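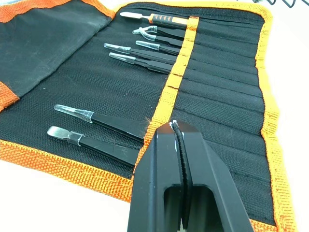 Courses > Bench Repair > Unit 2 > Chapter 4: Hand Tools and Their Storage

Chapter 4
Hand Tools and Their Storage

Most small repairs are done with a few hand tools. At the Welurholm workshop, where Fengying Yao taught for many years, new students spent their first session on the tools alone. They opened the roll, named each tool, and put it back in its place before they were given anything to fix.

A fabric roll suits this kind of work well. It lies flat on the table, and an elastic strap holds the handles while the tips stay in view. Tweezers with fine points should go back under the strap with their caps on – a bent point is hard to straighten and will not grip a small screw. A flat pry tool can share the same strap. Empty pockets are fine. Leave them for tools you will add in later chapters.

In this chapter you will learn to:
choose between straight and bent tweezers
open a case with a pry tool without marking it
clean and check a tool before storing it
keep a tool list, using the Genwood form on page 296

Section 4.1 starts with tweezers. Have your own roll open on a clean, light-colored surface before you read on.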